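Search the shop Type a product or part number Go

Prelis teaching handles, pair
Flester, Flemholm
Page last changed 26 Aug 2026

I've been selling and mending these handles long enough now that I can usually tell from the first phone call what somebody wants them for, so let me start there. You've got one or two robot arms on a bench. You've got a fiddly job, lots of small parts, cables in the way, and you'd like to show the arm how it goes by doing it yourself. You've tried the tablet that came with the arm and you're fed up with nudging it along one axis at a time. Yes? Then read on, these are for you.

The Prelis pair is a left and a right handle, each on its own little jointed stand that clamps to a desk. You move the handle, the arm moves. Squeeze the trigger and the gripper closes, and it closes as far as you squeezed, so you can hold something lightly while you think. Both sides run together or you can park one with the thumb button and just drive the other. I park the left one a lot, usually so I can drink my tea.

Two ways of working

You can use them as a remote, sat at a desk with the camera views up in front of you, or you can unclip the grip from its stand and fix it straight on to the arm's wrist for hand guiding. The clip is the same for both and it takes me less than a minute to swap (longer the first time, the collar is stiff when it's new).

Hand guiding is lovely for big sweeping moves and for finding out where the arm can and can't reach. For anything down inside a box I nearly always go back to the remote. Your own hand and sleeve get between the camera and the job when you're guiding, and whatever you record has your sleeve in it. With the remote the camera gets the same view while you're teaching as it will when the arm is running by itself later on, and that matters far more than I used to think.

The job I do my own testing on is a desktop computer, side panel off, case lying down, with a fixture tray next to it for the drive and the memory. It's a horrible job and that's why I like it! A memory stick needs a straight push, the lever on a processor socket needs an arc, and the cables just go where they please. Jolán Balogh, who bought one of the first pairs, told me it was the memory that sold her on the trigger feel. She'd been bending latches with her old setup.

What it's like to use

The handles push back. Not hard, you won't get a workout, but enough that you feel the moment a part touches the side of a slot. You can turn it down if it bothers you. Dagný Lund likes hers off altogether and her recordings are neater than mine, so there you go.

There's a scaling wheel under your first finger. Wind it down and a big move of your hand becomes a tiny move at the gripper. I leave it wide open for getting across the table and wind it right down before I go anywhere near a connector. Please do practise with that wheel before you do anything with parts you care about. Forgetting you've left it wide open is the commonest mistake there is, and I made it last April with a customer's drive caddy. Sorry again, Erdal.

Positions are saved 100 times a second along with the trigger and whatever cameras you've plugged in, all on one clock. If you muck up a go, press the red button and that recording is marked as a bad one. It doesn't delete it, and I'd keep them. People ask for the bad ones more often than you'd guess.

How many goes do I need?

I get asked this every week and it does depend on the job. For one step, say lifting a drive out by its caddy and standing it in the tray, I'd do 80 good ones before I bothered training anything. Move the case a bit between goes. Let the cables fall somewhere different. If you do them all exactly alike you'll have a robot that's very good at one computer in one spot. Mahnaz Jalali has got nearly 3000 recordings off a single pair of handles and has only sent them back to me once, for a new trigger spring.

In the box

Left and right handles with their stands
Desk clamps, fit tops up to the thickness of a normal kitchen worktop
Wrist collar for hand guiding (one, ask if you want a second)
Foot pedal, starts and stops a recording
Leads, including the long one
A printed booklet, written by me, corrected by Stella Kashindye

Not in the box: the arm, the grippers, the cameras, the computer to run it. I'm happy to talk about what goes with what, but I don't sell arms.

Will it work with mine?

If your arm will take a stream of positions over a network cable, probably. Send me the make and the software version and I'll say yes or no. The Montoya plug-in covers most of the small collaborative arms and comes loaded. Older arms sometimes need slowing down a touch, and I'll set that up for you before it ships if you tell me in advance.

Wrist cameras: do fit them if you can. The fixed camera gives you the whole table and tells you where the tray is, but the last bit of any move into a case is done on the wrist view. I have the wrist view large and the fixed one small in the corner, and swap them with the pedal when I'm going back to the tray.

Guarantee and repairs

The guarantee is 3 years on everything except the trigger springs, which wear out, and which I'll post you for nothing anyway. Repairs come to me in Flemholm. Put a note in the parcel saying what's wrong with it, even if it's just "feels funny".
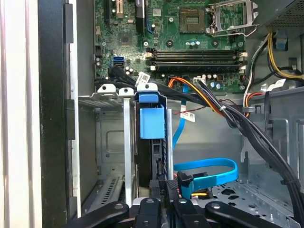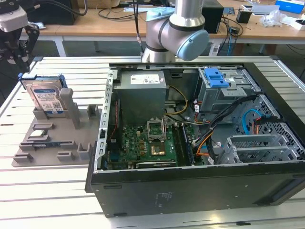 The computer job on my test bench: first from a wrist camera, down among the cables with the gripper fingers at the bottom, then from the fixed camera, with the drive standing in the tray beside the case.

To order, or to come and have a go first, ring or write to me at the Flemholm workshop. If you're bringing your own parts to try, let me know what they are so I can clear a tray for them.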